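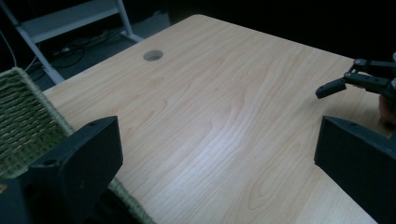 The Study Rooms at Gillby: Tables and Furnishings

The gallery on this page records the furniture of the study rooms at Gillby following the refurbishment of the ground floor. The rooms are open to registered readers throughout the year, and the tables are available for individual work, group study and the examination of large-format material by prior arrangement.

The refurbishment was carried out in two stages. The Cundovska Room was completed first and reopened in December. The larger Wivska Room followed once the floor had been relaid and the new electrical supply had been tested. Both rooms were furnished by Kelemen, who also repaired a number of older pieces from the former reference library.

Select any picture to view it at full size. Captions may be shown or hidden using the control at the foot of the page.

The Wivska Room

The long tables, morning
The tables run parallel to the windows, so that readers sit with daylight to one side. The room seats 97 when fully arranged.

View from the enquiry desk
The central aisle was widened during the works. Wheelchair users now have direct access to every table in the room – previously only those nearest the door could be reached without moving furniture.

Table end, showing the rounded edge
All the new tops have a softened edge, which is kinder to the forearms during long periods of writing and less prone to chipping than a square one.

Grain detail
Tops were selected individually at the workshop. Boards with strong figuring were placed in the Wivska Room, where the light shows them well; plainer boards went to the smaller rooms.

Cable outlet
Each powered table has an opening in the top through which a charging cable may be passed to the sockets below. Readers are asked not to push paper, pens or wrappers into the openings.

Underside of a powered table
Sockets are mounted in a tray fixed beneath the top. The tray is inspected twice a year and should not be opened by readers.

Chairs awaiting felt pads
The pads were fitted before the room reopened. Complaints about noise had been recorded in the comments book for many years, and most of them concerned chairs.

Window bay
The bay is kept free of tables. It is used for short displays and, in the examination season, for the storage of bags.

The Cundovska Room

General view
A quieter room intended for individual study. Conversation is not permitted, and telephones should be switched off before entering.

Single desks along the north wall
The desks are set 16 inches from the wall to allow air to circulate behind the radiators. Please do not push them back.

Desk with reading slope
Slopes are available on request from the enquiry desk and may be used with bound volumes of any size. Foam supports are provided for older bindings.

Lamp fitting
The lamps have two settings. The lower setting is recommended for readers using a screen.

Restored desk from the former reference library
One of the older pieces repaired by Kelemen. The ink stains on the writing surface were left in place at the request of the house, and only the loose joints and the drawer runners were attended to.

Drawer label
The original brass label holders have been kept. The cards inside them date from several periods, and some refer to catalogues that no longer exist.

The Group Rooms

Square tables, arranged for four
Two square tables may be joined to make a single surface for project work. Groups are asked to return the tables to their original position before leaving.

Tables joined
A small gap will remain between the tops when they are joined. Drawings and maps should be laid on a backing board, obtainable from the enquiry desk.

Storage baskets
Woven baskets are provided in the group rooms for loose belongings, so that table surfaces may be kept clear. They should not be used for food.

Wall rail
Sheets may be hung from the rail using the clips supplied. Adhesive tape and putty are not to be used on the painted walls.

Door panel
The booking sheet for the day is displayed beside each door from 7 in the morning. A room not occupied within a quarter of an hour of the start of a booking may be offered to another group.

At the Workshop

Boards in the drying store
Kelemen kept the timber for the tops in store for several months before cutting. The interval allows the boards to settle and reduces the likelihood of movement once the tables are in a heated building.

Matching the boards
Adjacent boards were laid out and turned until the figuring ran agreeably from one to the next. Chalk marks were used to record the order.

Sanding
Final sanding was done by hand along the direction of the grain.

First coat
The finish is a hard-wearing clear coating with a low sheen. A fully matt finish was tried on a sample, but it was found to mark too readily under pencil and rubber.

Test piece
The test piece was left in use at the enquiry desk for about four weeks before the finish was approved. Its rings and scratches were noted and the surface was then cleaned with the products in ordinary use at Gillby.

Loading for delivery
Tops and frames travelled separately and were assembled in the rooms. The doorway of the Cundovska Room proved narrower than the drawings suggested, and one set of frames had to be taken apart on the landing.

Care of the Tables

Readers sometimes ask how the surfaces are looked after, and the following notes are given for general information.

The tops are wiped each evening with a soft cloth, slightly damp, and dried at once. Polish is not applied. Marks left by pencil are removed with a clean white rubber – coloured rubbers can leave a stain of their own. Ink should be reported to the enquiry desk as soon as possible, and readers are asked not to attempt to remove it themselves.

Water may be brought into the Wivska Room and the group rooms in a closed bottle. Hot drinks are not permitted at any table. Cutting, gluing and the use of spray fixatives must be done in the project area on the lower floor, where protective mats are supplied.

Pale timber deepens in colour with exposure to daylight. To keep this even, equipment and display stands are moved at intervals, and the blinds on the south side are lowered in the early afternoon during the summer. A slight difference in tone between the tables nearest the windows and those further into the room is to be expected and is not regarded as a fault.

Using the Pictures

Pictures in the gallery may be reproduced for private study and for teaching without charge, provided that Gillby is credited. Requests for publication should be made in writing, giving the title of the caption, the intended use and the size of the print run where this is known. Larger copies of most pictures are held and can be supplied on request.

Views of the rooms before refurbishment are kept in a separate album, which may be consulted in the Cundovska Room. The album includes several prints of the former reference library with its original shelving, as well as the plans submitted for the first stage of the works. Readers wishing to see it should ask at the enquiry desk and allow a short time for it to be brought up from the store.

Photography by readers is permitted in the group rooms. In the Wivska and Cundovska Rooms it is restricted to the reader's own work and to library material for which a copying form has been signed.

Related pages: Booking a group room – Access and facilities – Opening hours – Previous galleries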